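Did you ever wonder how people build something under water? A bridge needs strong feet, and often these feet must stand in the middle of a river. One way to do the work is to make a dry place inside the river. Builders call this a cofferdam.

## How do you make a dry hole in a river?

First, a crane on a flat boat lifts long sheets of steel. A heavy machine pushes them down into the river bed, one beside the other. Each sheet has a curved edge that holds on to its neighbor, like fingers that hook together. When the last sheet is in, there is a closed wall, and the water inside cannot flow away.

Then the pumps start. At the Muvell bridge, the builders used 32 steel sheets for one cofferdam, and the wall was 17 feet high. The pumps ran all night.

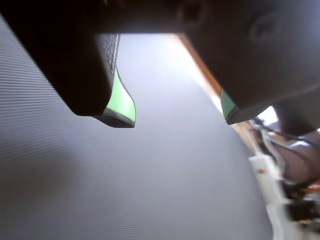
*Page last changed: November 2022*

## Why does the wall not fall in?

Water is heavy, and it pushes on the wall from every side. When the inside is empty, nothing pushes back. So the builders put strong beams across the inside — these are called braces. You can try it with a paper cup: press the sides, and they bend. Now put a pencil across the inside and press at its two ends. It is much harder!

A little water still comes in between the sheets. A small pump stays at the bottom and takes it out again.

## What do divers do?

Before the pumps start, divers go down and feel along the wall for gaps. River water can be so brown that they cannot see their own hands. They talk to the people on the boat through a cable.

When the new bridge foot is ready and the concrete is hard, the builders let the river come back in. The crane pulls the sheets out, and they can be used for the next bridge, at Mollell.

**New words:** cofferdam, brace, pump, river bed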